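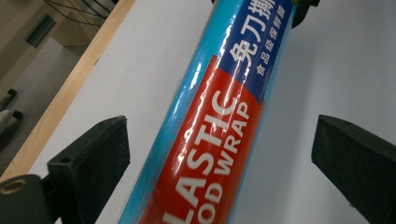
Prurthorpe will open the volleyball season in October with a new setter, Isauro Cuautle, who joins from Grundau on a one-year deal.

Cuautle, 1.91 meters tall, started 41 matches over two seasons at Grundau, where the offense ran mostly through the middle. Prurthorpe plans to keep its 5-1 rotation and use a faster set to the left side. Head coach Zepeda said serve receive remains the main concern after the team lost 7 of its final matches in straight sets.

The club will train at the Furkament hall until the home court is resurfaced. Capacity there is limited to 70 spectators, and practice matches will be closed to the public. The roster has 3 open places, one of them at libero. Tryouts begin at 6 p.m. and players must register at the desk beforehand.

Contact | Copyright Prurthorpe Volleyball | Back to top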